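Plukmont Grasscloth Wallcovering

Plukmont is a natural grasscloth for living rooms, dining rooms, bedrooms and entry halls. It is handwoven, paper-backed and sold by the roll through the Trirkach trade counter and through design firms with an open account. The pattern was drawn by Saulius Rätsep for a stair hall and was added to the regular line after other designers asked for it in their own projects.

Item details

Collection: Brotar Naturals
Material: sisal weave on a paper backing
Roll width: 36 inches
Roll length: 8 yards
Match: none (random)
Trim: arrives untrimmed
Minimum order: 2 rolls
Lead time on stocked colors: 7 business days
Lead time on custom colors: quoted with the strike-off

Colors

Stocked colors are listed by number. Plukmont 57 is a warm flax with a slight yellow cast. Plukmont 201 is a blue-gray, darker on the wall than it looks in the hand. Plukmont 493 is a deep brown with a visible lighter thread running across the width. All three are dyed before weaving, so the color goes through the fiber and a small nick at a corner is less noticeable than it would be on a printed paper.

Custom colors can be matched to a paint chip or a fabric cutting. Send a piece at least three inches square. We return a strike-off for approval, and the mill will not start until the signed strike-off is back in our office.

About panels and seams

Seams show on all grasscloth. The weave does not match from one strip to the next, and there will be some shift in shade between panels, even inside one roll. Most designers who use this material want that paneled look. Clients who have only lived with printed wallpaper should see a large sample before the order is placed.

To keep the widths even, have the installer lay out the wall first and center either a seam or a full panel on the main feature - a fireplace, a headboard, a pair of windows. Strips are usually trimmed to the same width across a wall so there is no narrow sliver at one end. Allow for this when figuring rolls. Reversing every other strip is recommended for 57 and 201. Do not reverse 493. The lighter thread sits closer to one edge and the seams will look doubled.

Where to use it

Plukmont suits dry rooms with ordinary traffic. It has been used in dining rooms, studies, upstairs halls and the backs of bookcases. It is not suited to full bathrooms, to the wall behind a range, or to a mudroom where wet coats hang against it. Powder rooms are fine if there is a splash behind the sink.

Strong sun will change the color over time. The browns go lighter and the flax goes a little deeper. In a room with large south windows, plan on shades or a lined drapery. Art hung on grasscloth in a sunny room will leave a mark when it is moved.

Installation

Hire a paperhanger who has hung grasscloth before. Walls need to be smooth, primed with a wallcovering primer and dry. For 57, tint the primer to match the ground so that white does not show at the seams. Use a clear, low-moisture paste and let each strip rest for the same length of time before hanging. Paste on the face cannot be washed off. Change blades often.

Check the run numbers on all rolls before cutting. Trirkach will exchange uncut rolls from the wrong run, but cut goods cannot be returned for any reason. 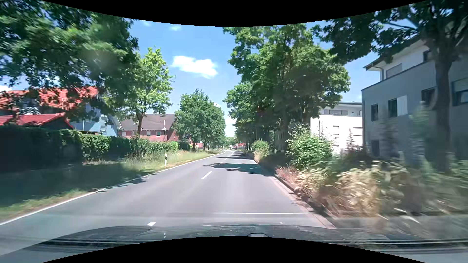 Ordering more than you need is cheaper than ordering twice. A second order placed in another season will almost certainly come from a different dye run, and the difference will show if the two meet on one wall. For rooms with cathedral ceilings or a stairwell, send us the elevations and we will figure the rolls at no charge.

Care

Dust with a soft brush on a vacuum, working in the direction of the weave. Blot spills right away with a dry white cloth. Do not scrub, and do not use water or household cleaners. Loose fibers can be snipped with small scissors - never pulled.

Related items

The Karpenko linen border is woven in matching colors and can be used at the ceiling line or to frame a panel. It comes in a two-inch width and is sold by the yard. A matching paper-backed fabric for lampshades and drawer fronts is made to order in all stocked colors.

Samples

Small cuttings are free to the trade and are mailed the next morning if the request comes in by 3 p.m. Large samples, 18 by 24 inches, are loaned for two weeks and should come back flat in the same mailer. Show house designers may keep large samples until their rooms are taken down.

The counter keeps shorter hours in May while stock is counted. Orders can still be left by phone, and they are entered in the order they come in.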